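21.7.22

So, wieder ein Tag Kiste auf, Kiste zu. Ich habe gestern Abend noch großspurig zu Mama am Telefon gesagt, dass ich jetzt »Roboter ausbilde«, und sie wollte natürlich sofort wissen, ob die auch Fenster putzen können. Können sie nicht. Bei Kestness können sie bisher nicht mal eine Box aufmachen, deswegen sitze ich ja da!

Morgens kurz Ärger mit der Aufzeichnung, die Software von Civbridge hat den linken Greifer nicht erkannt. Fergus meinte, einmal Kabel raus, bis 20 zählen, Kabel wieder rein. Hat natürlich geklappt (ich hatte nur bis zehn gezählt, sagt er). Danach lief es bis mittags durch. Auf der Liste stand die weiße Box mit den schwarzen Verschlüssen, und zwar immer dieselbe Übung: ein Greifer links, einer rechts, Deckel ab, Deckel drauf, kurz Hände weg, nächste Runde.
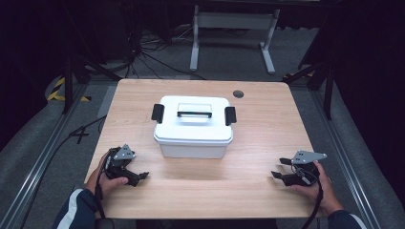
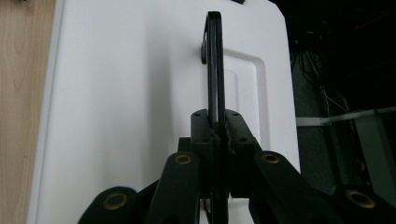

Mittlerweile habe ich einen richtigen Rhythmus drin. In der ersten Woche habe ich noch so verkrampft gedrückt, dass mir abends die Daumen wehgetan haben, und dann waren die Bewegungen auch noch ganz eckig. Fergus predigt ja immer, wir sollen langsam machen und bloß nicht schummeln, also kein schneller Stups mit dem Knöchel, wenn etwas klemmt. Sonst lernt das Modell Quatsch. Wenn man danebengreift, soll man ruhig noch mal ansetzen, die Korrekturen wollen sie sogar haben. Das fand ich erst komisch, inzwischen beruhigt es mich – ich greife nämlich oft daneben.

Geschafft habe ich heute 34 Durchgänge, davon hat Fergus 4 rausgeworfen, weil ich zu früh gestoppt hatte. Insgesamt sind wir jetzt bei 3643, steht auf dem Zettel neben der Kaffeemaschine. Bis Dezember soll das Ganze an Pillmont gehen, und ob die Menge reicht, weiß anscheinend keiner so genau. Fergus sagt ja, aber Fergus sagt zu allem ja, außer zu meiner Frage nach einem besseren Stuhl.

Nachmittags Besprechung wegen der nächsten Aufgaben. Flaschen mit Schraubverschluss, puh. Ich habe es in der Pause mit meiner Wasserflasche probiert und finde, das geht mit zwei Greifern überhaupt nicht, die rutscht weg und dreht sich mit. Shearer hat angeblich Gummiauflagen für die Backen, die will Fergus mal anfragen.

Auf dem Heimweg war ich noch einkaufen und habe mich dabei ertappt, wie ich die Brotdose im Regal angeguckt und überlegt habe, von welcher Seite ich die packen würde. Gekauft habe ich sie dann auch. Jetzt noch Wäsche aufhängen und ins Bett, morgen muss ich schon um acht da sein.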